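Notebook, student fetch-and-carry project, Kamitz workshop
2023-12-28

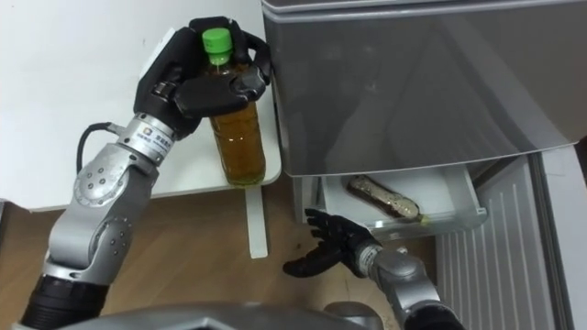
Long session on the two-handed drinks task, and I want to get it all down before the break swallows it. Ludmila Vaněk has been asking since September whether we could run both arms at once instead of parking one while the other does all the work, and I kept telling her next week, next week (sorry, Ludmila!). So today we finally tried it her way, with the left hand minding the tea on the table and the right one going down to the open drawer for the dark bottle. I like how the left fingers wrap over the shoulder of the tea bottle and leave the bottom half clear, so please keep that grasp saved as it is. The right hand I'm less sure of. It comes in low with the fingers spread, under the front edge of the drawer, and I would love to see somebody try an approach from above before we settle on anything.

We logged 109 tries before supper, on the way to the 200 the Šindelář people want from us for the spring showcase. The younger students would like 400, bless them, and I said let's get to 200 first and see how everybody's patience holds up. Two of the tries have no wrist data at all, my fault, I started the logger late both times. They're marked in the sheet, don't use them.

For January: retune the thumb on the right hand, slow down the last bit of the reach, and ask Handeck if we can have the bigger room again. Also the Jevimine scripts still save everything under the old team name and I keep forgetting to fix it. Whoever gets in first, please do that one before recording anything new, and help yourself to the gingerbread in the tin by the door.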